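I finally made it out to the Prelico open day in November, and I'm so glad I went! I skipped the hardware hall (sorry, hardware people) and headed straight for the software corner, where Tumaini Laizer was running the grasp planner in simulation on a big monitor.

The planner is called Owino. It proposes 600 grasps per object, throws out anything that would collide, and scores what's left – all before the arm moves an inch. Transparent stuff is the hard part, Tumaini told me, and I got a long and very happy rant about depth maps and glass.

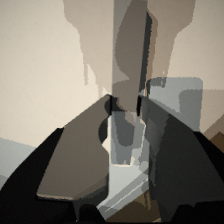
Emmanuel Athumani works on the controller side, and he let me play with the force limit myself. I set it way too high on my first go (oops), and the log filled up with red warnings. He just laughed and reset it to 2 newtons. They replay 3,854 saved episodes every night to check that a new build hasn't broken an old one – I want that for my own projects so badly.

The coffee line was awful, by the way. Go before 9.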